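調味料ボトルの洗い方と詰め替えのコツ

油やソース、みりんなどを入れているボトルは、中身が減ると継ぎ足してしまいがちです。継ぎ足しを続けると、底に古い調味料が残ったままになり、においや固まりのもとになります。使い切ってから洗い、よく乾かして新しいものを入れるのが基本です。

梅雨に入る6月から夏の終わりまでは、詰め替える量を少なめにしておくと使い切りやすくなります。わが家では小さめのボトルに8分目まで入れ、残りは元の容器のまま冷蔵庫か戸棚にしまっています。

洗う手順

残った中身は紙や古布に吸わせて捨てます。油をそのまま流しに流すと排水管の詰まりにつながります。

ボトルにぬるま湯を半分ほど入れ、台所用洗剤を数滴たらします。キャップを閉めて振り、湯を捨てます。これを二度くり返します。熱湯は容器が変形することがあるので、耐熱温度の表示を確かめてからにしてください。

底の角に汚れが残るときは、柄の細いブラシを使います。角のある容器は丸いものより隅に汚れがたまります。ブラシが届かなければ、生米をひとつまみと少量の水を入れて振ります。米は目の細かいざるで受けて捨てます。

キャップは必ず外して別に洗います。側面に溝のあるものは、使い古しの歯ブラシで溝に沿ってこすります。裏側にパッキンがあれば、外せるものは外して洗い、向きを間違えないように戻します。 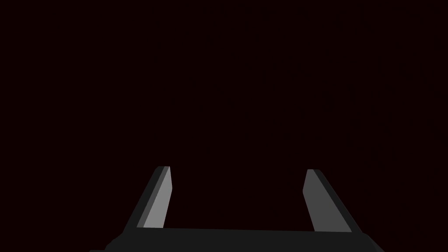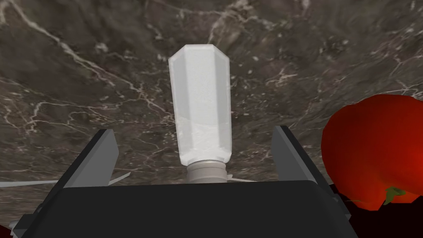
2枚目:白い六角形のボトル。キャップは灰色

乾かし方

洗い終わったら、キャップを外したまま口を下にして水を切ります。ふきんの上にじかに伏せると口がふさがり、湿気が抜けません。網かボトル用のスタンドに立て、しずくが落ちなくなったら上向きに直して、ひと晩置きます。中がくもっているうちは、まだ乾いていません。

私はTomarの折りたたみ式スタンドを使っています。棒の間隔が広いので、細い瓶を立てるときは隣の棒に寄りかからせています。

詰め替えるとき

じょうごは口の内側より少し細いものを選びます。ぴったりはまると空気の逃げ場がなくなり、途中で止まってあふれます。割り箸を一本、口との間にはさむと流れがよくなります。

とろみのあるソースは、無理に押し込まず時間をかけて落とします。口のまわりについた分は、キャップを閉める前に拭き取ってください。固まるとキャップが開かなくなります。

開かなくなったキャップは、40度くらいの湯に口の部分だけを数分つけ、輪ゴムを巻いて回します。

中身と詰め替えた日を書いたラベルは、底ではなく側面に貼ります。水性ペンは油でにじむので油性ペンを使います。はがした跡ののりは、食用油を少しなじませてから洗剤で落とします。

使い切るまでにひと月以上かかる調味料は、詰め替えずに元の容器で使うほうが手間がかかりません。

7月16日更新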